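Workshop Tips: Sharing a Bench With the Arm
by Saoirse Fitzgerald

We got the arm at Gestow in October. Management calls it the Trikov cell. The rest of us call it Moriarty, and it has yet to object. It does the sorting and tray loading that used to take up most of my mornings, and I now spend those mornings tidying up for it. Some things that have helped:

Tape the bench. Mark where every tray goes with masking tape and replace the tape when it curls. A person will find a tray that has wandered an inch. Moriarty will reach with great confidence for the place where it used to be.

Wipe the fingertips at the start of shift. Damp lint-free cloth, then a dry one. No solvent on rubbery pads, whatever the guy from Morum says.

Shiny things are trouble. If a part or a bin throws glare, move the lamp before you start fiddling with the settings. I spent a whole afternoon on the settings. It was the lamp.

Keep a stop log. We had 191 stops in the first month and 135 in the second, and I only know that because I wrote them on the back of the cleaning rota. The log is also handy when somebody upstairs asks what you do all day now.

Put your coffee somewhere else. You know why.

Don't let the hand skills go. On a good shift the arm gets through 1,101 parts, almost double what I did, and after a few weeks of that I was embarrassingly slow with tweezers. We each take an hour by hand before lunch. Pick the fiddly parts, it'll hate those anyway.

Ask about pay early. Minding a machine is a different job from doing the work, and ours was called "the same role with support" until we asked to see that in writing. It took until after New Year to get a new grade out of it.

Last one. Label the spare screws, they are not the same as the old ones.
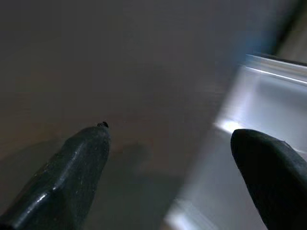
How long before new people are comfortable working next to the arm?

Most need a couple of weeks. Start them on tray changes with the arm stopped, and let them press the stop button a few times so it's no big deal when they need it.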